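Caderno da oficina, bancada de montagem
Dezembro, 7h40

Café tomado, painel montado, braço ligado. Hoje foi dia de ver o robô a trabalhar com as peças azuis no painel cinzento, e já aviso que a entrada vai comprida, porque passei mais tempo a conversar com o pessoal do turno do que a mexer em parâmetros (e ainda bem!). 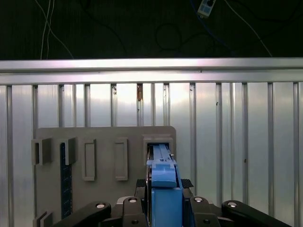
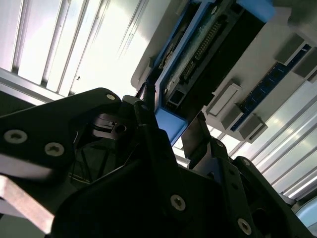
A garra e as peças azuis no painel.

Escrito na bancada da oficina da Vilela, projeto Fadum
Para mim e para quem pegar nisto a seguir

Então, por ordem mais ou menos. O Fadum, para quem chega agora, é passar para o braço a parte do encaixe: pegar no módulo, levar ao suporte, enfiar, largar, ir buscar o próximo. Até ao mês passado isto era tudo feito à mão, quatro pessoas à volta da bancada, e a queixa era sempre a mesma, o polegar. Quem já fez um turno inteiro a empurrar módulos sabe do que falo. Eu fiz dois dias em setembro para perceber o processo e no segundo já abria a garrafa de água com a outra mão.

De manhã fizemos uma série de 40 encaixes seguidos. Falharam 5. Quatro foram a mesma coisa, a peça entra com um nadinha de ângulo, toca na borda do recetáculo e o braço para à espera que alguém vá lá. A quinta não percebi, voltei a correr e passou. Fica anotada na mesma, que estas coisas voltam sempre quando está cá o cliente.

O que mexi:
Velocidade de aproximação baixada nos últimos milímetros. Melhorou logo.
Força de aperto igual à de ontem, não toquei.
Pausa de 23 décimas antes de largar. Estava mais curta e eu não gostava do som.
Limite de força na inserção: deixei o da Prultard, que é conservador, mas prefiro paragens a mais do que um módulo rachado.

À tarde repeti com a pausa nova e a conversa com o ângulo ainda lá está, só menos vezes. Desconfio da maneira como a peça assenta nas almofadas antes de subir. Se pega um bocadinho torta em baixo, chega torta lá acima, não há milagre. A colega da qualidade sugeriu um batente no tabuleiro de entrada para as peças ficarem todas encostadas ao mesmo lado, e é tão simples que fiquei chateado de não ter pensado nisso. Vou pedir um impresso para experimentar.

Agora a parte das pessoas, que me ocupou a cabeça mais do que o resto. O turno mudou. Onde havia quatro a encaixar, há agora duas a abastecer e a conferir, uma na reparação dos módulos devolvidos, e a quarta está comigo a aprender a programar os pontos. Ninguém saiu, isso ficou combinado com a Stellwood antes de o braço entrar pela porta, e foi dito a toda a gente na mesma reunião, com as chefias sentadas à mesa. Mesmo assim houve semanas de caras fechadas e eu percebo perfeitamente. Uma coisa é ouvir, outra é ver a máquina no sítio onde estiveste anos.

O que me disseram hoje, sem filtros:
Que abastecer é mais leve para as mãos mas mais chato para a cabeça. Antes conversava-se a encaixar, agora é preciso estar de olho no tabuleiro e a conversa perde-se.
Que o ritmo passou a ser o do braço. Antes, se uma pessoa queria abrandar dez minutos depois do almoço, abrandava e recuperava mais tarde. O braço não abranda, e quem o alimenta sente-se a correr atrás.
Que quando ele para, a culpa parece sempre de quem está ao lado. Isto custou-me ouvir. O aviso no ecrã diz "erro de operador" para quase tudo, até para um encaixe falhado! Vou mudar o texto já amanhã, é um trabalho de meia hora e devia ter sido feito no primeiro dia.
Que gostavam de rodar mais vezes entre postos. Por mim, rodava-se a cada duas horas, mas tenho de falar com quem faz a escala.

Sobre o ritmo, tive uma ideia que vou testar: uma reserva maior à entrada, para se poder carregar de uma vez e depois respirar. Falei em 100 peças e riram-se, dizem que não cabe na mesa. Provavelmente têm razão, vou medir.

A colega que está a aprender a programação ensinou o primeiro ponto sozinha hoje à tarde. Demorou, repetiu, resmungou, e ficou melhor do que o meu. Ela sabe onde a peça prende porque a sentiu prender durante anos, e eu só sei o que o sensor me conta. Pedi-lhe que escrevesse as manhas todas do encaixe numa folha, com as palavras dela, e colámo-la dentro da porta do armário. Quem for ajustar o programa, leia primeiro a folha, por favor.

Pendentes para amanhã:
Batente do tabuleiro (pedir impressão).
Texto dos avisos no ecrã.
Medir a mesa por causa da reserva.
Perguntar à Prultard se o limite de força pode ser diferente em cada recetáculo.
Rever a quinta falha, se o registo ainda lá estiver.

Desliguei às 18h15. A chave do armário ficou na gaveta de cima.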